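Workshop tips: gripper practice at the kitchen table
Arkley robotics club, updated 07/04/2022

1. Wipe the blue grip pads before each session. Crumbs sit in the ribs.

2. Check the pivot pins for play – a loose one shows up as jaws that close off center.

3. Start with thin items on a patterned cloth: a chopstick, a spoon. Approach with the fingers open and close slowly. Ten pickups per item, then swap hands.

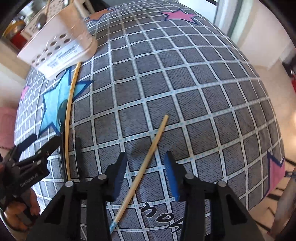 4. Keep glass jars toward the back until round 5.

5. Log drops in the Taletti sheet. Noel Navarro collects it in August.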